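4.2 Keeping the library lending while its doors were shut

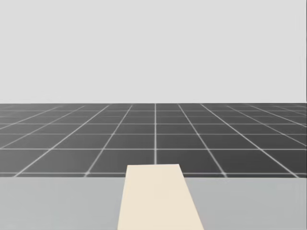

The second question we asked was how the four branches kept books moving once the public could no longer walk in. Provside closed its reading rooms in the same week as its pools and rinks, and the notice on the town website gave no reopening date. Within 5 days, staff at the Hirnik branch had a curbside pickup going, with holds bagged and labelled by the side entrance. We were delighted by how much of this was worked out on the spot, and by how well it was written down afterwards!

Our material for this section comes from 24 interviews with branch staff and regular borrowers, along with the daily logs kept at each desk. The logs are a wonderful source. They note the weather, the lineups, the phone calls that went on too long and the titles people asked for again and again (bread baking, mostly, and large-print mysteries). Where a log and an interview disagreed on timing, we went with the log.

Returned items were set aside for 48 hours at Hirnik and Pant before going back on the shelf. Flasska, the smallest branch, held them longer, as it had a spare meeting room to store them in and fewer people waiting. Borrowers told us they hardly noticed the difference. What they did notice was the phone service – a neighbour would ring up for "something cheerful" and a staff member would choose three or four books to go in the bag. This began at Pant as a favour to people without internet at home, and by September all four branches were offering it.

The interviews also turned up problems. Pickup times clashed with school hours, the side entrance at Hirnik had a step that was awkward for walkers and strollers, and 19 of the people we spoke to said they missed browsing more than anything else. Several had stopped borrowing for their children altogether, and the children's records for the spring bear this out. Flasska tried a table of picture books inside the front window, changed every Friday, so that kids could point at what they wanted through the glass. It is a lovely idea and we would be keen to see it tested in a larger centre.

Figures for the winter closure were still coming in when we stopped collecting logs on 28 December 2020, and they are left out of the totals in the next section.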